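Informe de avance para la Fundación Carbone - junio
Categoría: Proyectos / Automatización y empleo

¡Buen mes en Mirnport! La célula de dos brazos ya prepara cestas en el turno de mañana y llegamos a 1.371 movimientos registrados, con 182 paradas que Lajos Vincze revisa una a una. Las 20 personas de preparación rotan ahora por el puesto de supervisión y varias han pedido quedarse - una alegría para todos. Quedan por gastar 800 euros de la partida de formación, que irán al segundo curso.

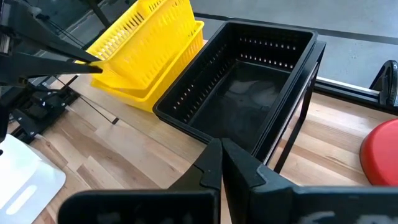 ¿Quién decide cuándo se detiene la célula?
La persona que esté en el puesto, sin pedir permiso al encargado.

Tavion Quintanilla, coordinación

Imprimir | Enviar por correo
© Hinevwood - Contacto - Volver arriba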